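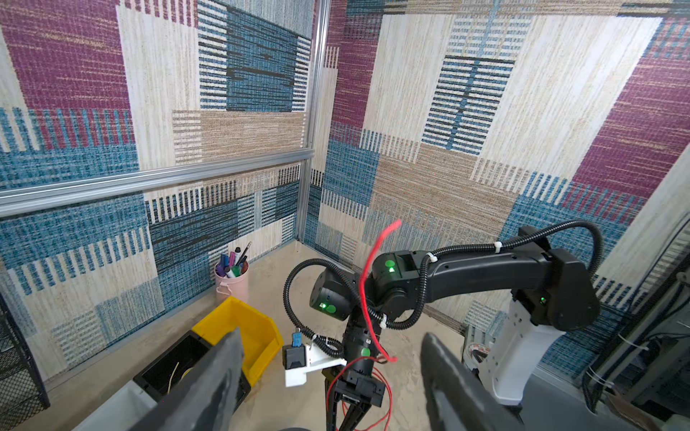 Pens, bins and patchwork: the black arm at work in its fabric-lined cell, with a camera bracketed to its wrist.

The arm is the first thing people look at when they visit Lastus. Give it five minutes, though, and you'll find yourself drifting over to the screen beside it, where the really exciting stuff is going on!

Nollunix is the planning software that decides how a gripper should get from one place to another without clouting anything on the way. It began last March as a replacement for a slow, fussy planner that thought through an entire movement before allowing a single joint to turn. The new one starts with a rough route and keeps improving it while the arm is moving, up to 600 times in a single reach.

Watching it work is a treat. Each possible route is drawn as a thin line, and the lines bend and shuffle about like grass in the wind (the team call this view "the lawn") until one of them turns solid. Nudge a bin sideways and the whole lawn leans over to follow it.

Pens in a cup are a lovely, nasty problem for this sort of software. They're thin, they lean on one another, and a wrist camera sees them from a new angle with every small turn. The perception side, a package named Villov, used to give each pen a firm position and stick to it. Now it passes along its doubts as well, so the planner can slow down near anything it isn't sure of, or swing the wrist round for a second look.

The patterned walls matter too. Plain white surroundings flatter a vision system, and Villov was very good at white. Against busy woven blocks and stripes, an early version reported 116 pens in one cup. That screenshot is still stuck to the office door.

My favourite piece is the least glamorous. Hashemi is a replay tool: it stores what the camera saw, what the planner believed and what each joint was told to do, all on one timeline you can drag back and forth. The library holds 2,080 runs so far, and 595 of them are failures, tagged and searchable. Before any change to the planner goes in, it has to face every one of those failures again overnight. The results are waiting by breakfast, and people do come in early to read them.

Next on the list is a planner that can handle two arms sharing the same small space.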